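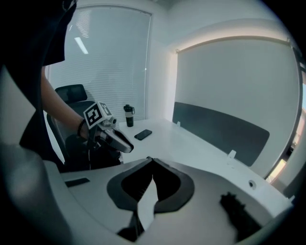

Hand-held gripper at a desk on our floor, marker cube on top.

1/
People keep asking what my job is now that Flonedness is "going robots." A lot of it is holding one of these and doing ordinary things with it at a desk. I used to pack sample kits by hand. Now I spend half my shift showing a machine how to pack sample kits.

2/
The gripper records while you move it. You pick something up, put it where it goes, let go, start over. The recordings go to Kondance, the company building the arms for our Cruzado site. They train on them and send back notes on what they want more of.

3/
The notes are mostly "slower" and "don't change your mind halfway." You don't know how often you change your mind with your hands until someone writes it down.

4/
Numbers, for those who asked. 28 people on the packing side when I started. 31 now. So no, we haven't shrunk. But two of the old packing lines are closed and the new hires came in for recording and checking, at a different pay grade. Both of those things are true and management usually only mentions the first part.

5/
Pay: recording is a little better per hour than packing. No piece bonus though. If you were fast, you made good money on the bonus. The fastest packers I know are taking home less this year. The slower ones are taking home more. You can guess how the break room splits on it.

6/
Body stuff. My back is better because I'm not bending over totes all day. My wrist is worse. The gripper isn't heavy but you hold it out in front of you and squeeze, over and over. We asked for shorter blocks and got them. Now it's 2 hours on, then something else. Should have been like that from the start.

7/
Someone replied asking if it feels like training your replacement. Some days yes. I've packed the same kit so many times for the recordings that I could tell you which vial it will drop. If the arm gets good at it, part of that is me, and I don't get anything for that part past my hourly.

8/
We did raise that. The answer was that the recordings belong to the company, same as anything else made on shift. I checked my paperwork and that's what it says. Read yours before you sign it.

9/
What I like: you can talk. The line was too loud for it. At the desks it's quiet and people work out the steps together. A coworker who has been packing longer than anyone had a way of turning the box before closing it that wasn't in any manual. It's in the instructions now, and they credited her shift for it, though not her by name.

10/
What I don't like: the tracking. Vonmont, the scheduling software, logs every take and whether it got accepted. A rejected take shows up next to your name with no reason given. Sometimes it's a lighting thing you had no say in. We've asked for the reason to be listed. Still waiting.

11/
First arms go live at Cruzado in October. They'll do the small kits only, with a person at each station clearing jams and doing the lids. I put my name in for that. I'll post about it if I get it.

12/
To the person asking how to apply: the recording jobs are listed under "data operator," not under packing. No degree needed. Ask about wrist breaks at the interview.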